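How Does a Robot Learn to Use Its Hands?
Greddale Young Readers' Science Pages
Written by Iresha Bandara
9/27/22

Think back to when you learned to tie your shoes. Somebody probably sat down beside you and showed you, and then showed you again, and then (if they were very patient) showed you once more after breakfast. You watched their fingers, you had a try, you made a terrible knot, and little by little your own fingers got the idea.

A robot can learn in a way that is a bit like that. Instead of a programmer writing down every tiny movement, people do a job themselves, over and over, while cameras and computers keep a record. Each time through the job is called an example, or sometimes a demonstration. A learning program then looks through all those examples and hunts for what they have in common.

But there is a puzzle to solve first! Your hand has four fingers and a thumb, and many robots have only two stubby fingers that open and close. If you showed such a robot how to pick something up with your own wonderful, bendy hand, it would have trouble copying you. So the people who make the examples borrow the robot's kind of hand and hold it by a handle, a little like using kitchen tongs.

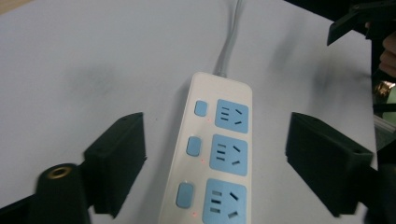
Choosing what to practice with is a job all by itself, and it helps to pick ordinary things that turn up in homes and offices. Toys and cups are good, and so are trickier objects with lots of small parts. A power strip is a fine choice, with its pale blue sockets, a blue switch beside each one, and tiny red lights that are easy to miss. The two black fingers are wide open with the strip lying between them, and a learning program has to work out from views like this how far apart the fingers are and how close they have come. You and I do that without thinking, but a computer has to learn it from pictures.

My friend Talha Usmani, who makes examples for a project called Trelance, told me that his first day was much harder than he expected. "I kept wanting to put the gripper down and use my thumb," he said. He recorded 50 examples before lunch and his wrists were quite tired. By the end of March the whole team had 616, all of the same small job, and then they moved on to the next one. 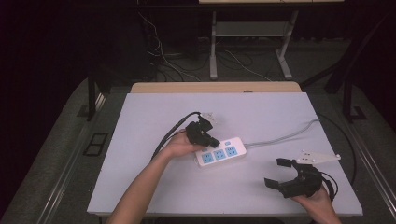 Plenty of jobs need two hands, as you will know if you have ever tried to open a jar with one of them in your pocket. One hand can keep a thing steady while the other does the fiddly part, and the robot needs to learn how the pair work together. That is why a person may hold a gripper in each hand. The left one has its jaws just above the power strip, while the right one is off to the side with its fingers spread. Later on, the learning program can compare what both grippers were up to at the same moment.

You might wonder why one really good example isn't enough. Well, suppose you only ever saw one dog, and it was small and brown. You might be very surprised by a big white one! In the same way, the team moves the object a little between tries, turns it, or asks a different person to have a go. Mistakes are sorted out too, and some are kept, with a note saying what went wrong.

Try it yourself: Find 2 pairs of kitchen tongs and a soft toy. Ask a friend to watch while you pick up the toy and set it down in a bowl, using only the tongs. Now turn the toy around and do it again. Ask your friend which parts stayed the same and which parts changed, and then swap places.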